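Gripper and controller meeting, Monday, 10 a.m.

I took the notes again, so complaints about spelling come to me. Everybody was there except the two from the Mukby office, who called in late and missed the first item. Last month's minutes were accepted with one fix: the spare cable order goes on our budget and comes off theirs.

1. Fingers

We spent most of the hour on this one. The plan was to settle on Alomcombe or Shokri fingers for the plate work, and we didn't quite get there. So far we have 342 logged tries across the two sets, all on the two-arm cell. My own feeling (I said this out loud, so it may as well go in) is that the Alomcombe pair is nicer on a plate lying flat, where you need a thin tip to get under the rim. The Shokri pair holds better once the plate is up in the air, and it drops fewer of them on the way to the rack. Of the 29 drops we logged, 12 happened right at the rack, when the plate touched its neighbor on the way in.

Somebody asked if that was the fingers or the wrist angle. Good question! We don't know yet. The right arm has to reach a long way over the front of the rack to get at anything left of it, and I think we're blaming the fingers for what is really a reach problem.
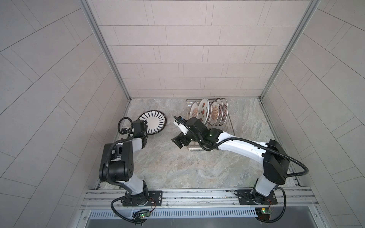
So before we buy more of either, we'll run the same tries with the rack turned a quarter turn and see what the drops look like. If they go down, I'll happily eat my words about the Shokri tips. Nobody objected, though there was some grumbling about redoing the start positions — fair enough, I grumbled too.

2. Controllers

The Neltero firmware update is on the left arm only for now. It feels smoother at slow speed, and the little shudder when the gripper closes is mostly gone. We agreed to leave the right arm on the old version until the rack tries are done, so we aren't changing two things at once. I'd like that written on the whiteboard in big letters, please.

3. Cables

The loop by the right elbow came up again. It swings wide when the arm folds back, and two of us want it tied in closer. The other side of the argument is that we tied it last winter and it pulled at the wrist. We'll try a looser clip first.

4. Test count

Target stays at 1000 tries per finger set. Mukby wanted fewer, we wanted more, so it stays where it was.

To do
Rack turned and start positions redone: me
Looser clip on the right arm: whoever is on the bench first
New log sheet with a column for wrist angle: Mukby

Next meeting same time, and please bring your own coffee, the machine is still out.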